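3.2 Materials and conditioning

Four paper grades were selected to cover the range commonly used for household storage labels. Two were uncoated stocks supplied by Trellard, one was a clay-coated sheet from Gedwood, and the fourth was a recycled sheet sold under the Vik name. All grades were cut with the grain parallel to the long side of the label. Sheets with visible creases or edge damage were set aside before cutting.

The adhesive was a water-based acrylic, applied with a wire-wound bar and dried in moving air. A single batch was used for the whole study. Earlier work on label aging has tended to compare finished commercial products, in which the paper and the adhesive vary together, and the effect of the sheet itself is hard to separate from that of the glue. Holding the adhesive constant removes this difficulty, although it also means that the results should not be read as a ranking of products.

Before testing, the labels were kept in open racks at 21 degrees Celsius until their weight was stable. The recycled grade took longest to settle. Its moisture uptake was also the least even across the sheet, a point taken up again in Section 4. 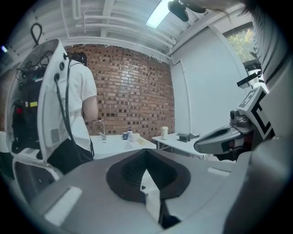 Figure 2.

Peel strength was measured at a right angle to the backing plate at a constant speed of 300 millimeters per minute. The first and last parts of each trace were dropped, as the force in these regions depends mainly on how the free end of the label was folded into the clamp. The mean of the remaining trace was taken as the peel value. Where the paper tore before the adhesive let go, the result was recorded as a fiber tear and left out of the mean; tears are reported separately by grade.

Backing plates were painted steel panels from Evwood. Each panel was wiped with alcohol, dried, and used once. Reuse was considered in the planning stage, but small amounts of adhesive left on a panel can raise the next reading, and the effect is not easy to correct for afterward.

3.3 Aging

Labels intended for aging were applied to the panels with a weighted roller and stored in the dark. Half of each set was held at the conditioning temperature and half in a warm cabinet. The two storage conditions were kept at the same relative humidity — a choice that isolates the effect of heat but does not match a typical kitchen or garage, where warm periods are often dry. Unaged controls were tested on the day they were applied. Panels were returned to the conditioning room before peeling so that all measurements were made at the same temperature.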